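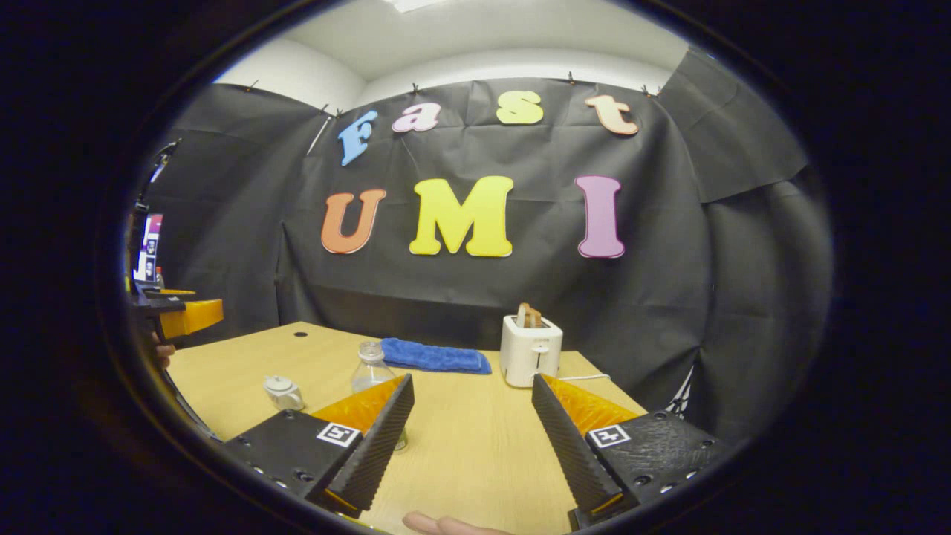 Should restaurants print calorie counts on the menu? They should, as long as the number belongs to the plate that comes out of the kitchen.

I have eaten lunch in Clondance most working days for 15 years, and for most of that time I never saw a calorie printed anywhere. In April the Kendley Grill put them on its menu, in gray type under the prices. The chicken salad I used to order because I thought it was the sensible choice came in at 1,502. The burger next to it was lower. I had been feeling good about that salad for a long time.

So I am in favor of the numbers. I have heard the argument that they spoil the pleasure of eating out, and I don't find it strong. A price also spoils the pleasure a little, and we would think it strange if a restaurant left the prices off to protect our mood. If I want the salad anyway, I can have it. I ordered it again last week and ate all of it.

My complaint is with the way the counts are done. The Kendley lists its pasta by the serving, and the menu says on the back that the dish contains two servings. It arrives in one bowl with one fork. Flinen, the sandwich counter across the street, gives a figure for the sandwich without the sauce, then puts the sauce on every sandwich unless you ask them to stop. Both places could say they have told the truth. A customer reading the menu in a line at noon will still come away with the wrong idea.

Then there are the ranges. A "build your own" bowl marked with a low number and a high number, hundreds apart, is no use to anyone. I would like a figure for the bowl most people order. The kitchen knows what that is, because it has to buy the ingredients. 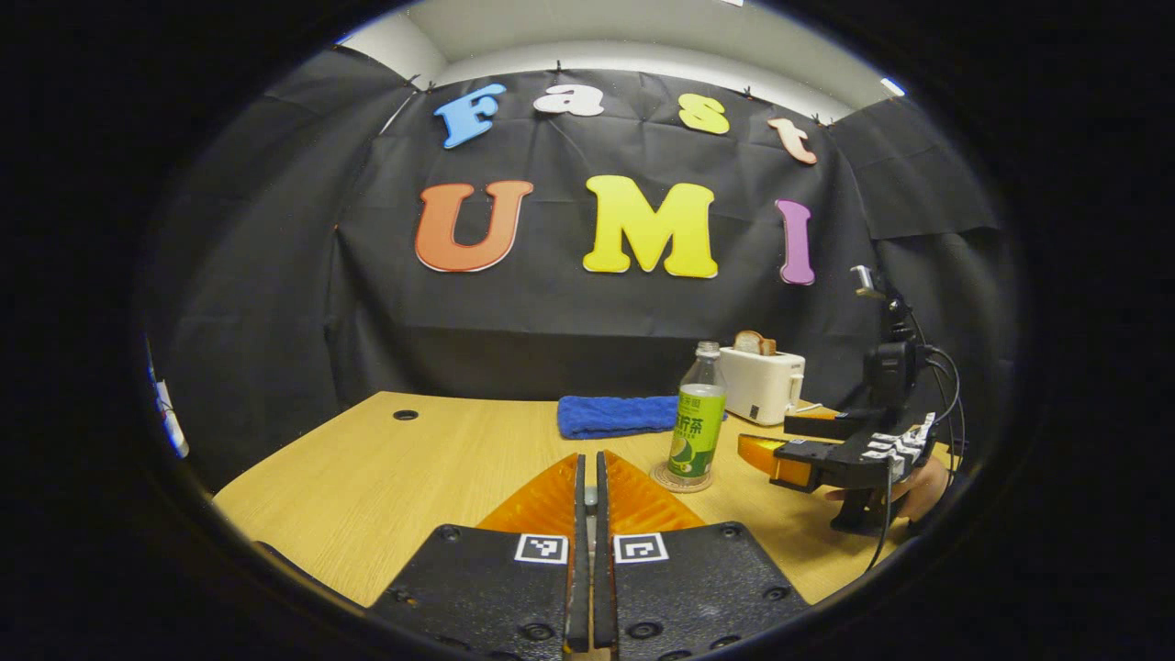

Foam letters on black fabric.

Small places are a harder case. The Abdelaziz bakery has 4 tables and a menu that changes with whatever came in that morning. Asking them to send every soup to a lab would be silly, and I would rather have the soup. A chain with the same dish in 60 locations has measured that dish to the gram already for its own reasons. It can share what it knows. A rule that treats the two businesses alike would mostly hurt the one I would like to keep.

I also don't think the numbers will make people thinner, and I wish supporters would stop promising it. Some customers will change their order, and plenty will not look. People who have had a bad history with food may want a menu without the figures, and a restaurant should keep a few of those by the register and hand one over without any fuss. That costs very little.

What I want is modest. Count the whole bowl. Count the sauce if the sauce comes with it. Put the figure next to the dish, in type I can read without holding the menu at arm's length. The Kendley has done the last of these for its drinks, where the large lemonade turns out to have more sugar in it than the pie. I have switched to iced tea, and I still get the pie.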